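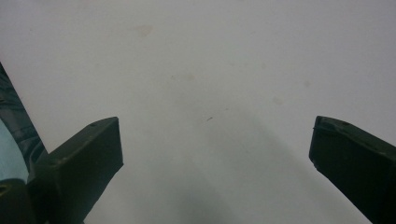 Aug 3, 2023

I finished the third batch of demos for the wiping task last night. That makes 200 in total, and the goal is 900 by October. I do them by hand with the gripper, one wipe at a time, and the camera on it records the whole thing.

The first batch was too clean. I picked the biggest stain I could find each time, went straight for it, and stopped. The policy I trained on that (I named it Gallus) did fine on dark spots and drove right past the pale ones. So now I go after faint marks on light surfaces, the kind you have to tilt your head to see.

Things I changed this week:

- Every demo starts from a different height and angle.
- The fingers start open and stay open until I reach for the cloth.
- 3 out of every 9 demos have nothing to wipe. I look over the surface and back off.
- I stopped deleting the ones with my shadow in them. The robot is going to make shadows too.

The slow part is labeling. I mark the start and end of each wipe in a little script called Astadwood, and it still loses my place if I close the laptop. I should fix that before I record any more – I probably won't.

My wrist gets sore after an hour, so I've been splitting sessions into a short one before work and a longer one after dinner. The evening ones come out yellower. I'm keeping both for now.

Next up is the kitchen counter, then the stovetop if the glare isn't too bad.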